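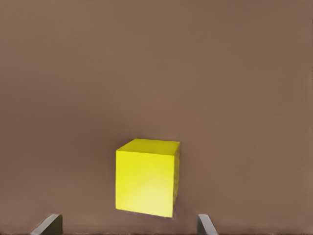
12th April

Second week of the new cell at work and I've been moved off the packing bench to what they're calling "cell support", a title somebody made up over a coffee, I reckon. Mostly I sit at the big monitor at the end of Line 5 and watch practice runs on the simulator before they let the real arm have a go. I thought it'd be like a video game. It is not like a video game! Today's job was a yellow cube sitting on a plain brown table, with the two gripper fingers wide open at the bottom of the screen, one either side of it, and me with my chin in my hand waiting to see what it would do. I've packed tap fittings at Dralton for longer than I care to write down and never once thought about how I pick one up. Now I think about it all the time. I picked up the salt at tea tonight and caught myself watching my own thumb.

The cube is just for learning on. Once it's good at cubes they give it the proper shapes, the elbows and the tees, and the 3202 valve body, which is a mongrel of a thing to hold even with hands. I told the engineer that one always wants to roll left when you put it down and she wrote it in her notebook, and then she asked me what else. What else! I talked for most of the morning. My throat's sore. In all my years there I don't think anyone has asked me what the parts are like.

So that was nice, and then lunch was not so nice. Our table's gone a bit funny. The ones still on the benches go quiet when I sit down, or they make a crack about me training my own replacement, and I laugh, but I went and ate my apple out by the bike racks. I don't blame them. We were told in the meeting that there'd be no jobs lost before September, and everyone heard the September part louder than the rest. Two of the night crew have already put their names down for the Pakindale warehouse so as not to be left standing when the music stops. Pakindale's a rotten drive, too, all trucks.

I keep going back and forth on it. My wrists feel better than they have in ages, I'll say that. No tape, no ice pack on the couch. I slept through three nights this week without the pins and needles waking me up. But I miss the noise at the bench, the radio argument, and having something in my hands. On a good shift you'd get into a rhythm and the cartons would just go, and you'd look up and it was smoko. At the monitor I look up and it's been ten minutes.

And the pay is the same, which I did ask about (politely -- well, fairly politely). They said it would be "looked at" once the training's signed off. There's a workbook for that, 223 pages, put out by Jostska, the mob who make the software, and I've got it here on the kitchen table with a mug on it. I've read as far as the chapter on camera angles. I want to get through the next bit before bed but my eyes are cooked from the screen, so maybe just the pictures.

Must remember to ask tomorrow whether I can do half days on the bench. One morning on the monitor, one morning packing, swap with somebody who wants to learn it. It'd be fairer, and it might fix the lunch table as well. Also need to return the borrowed steel caps, and get milk.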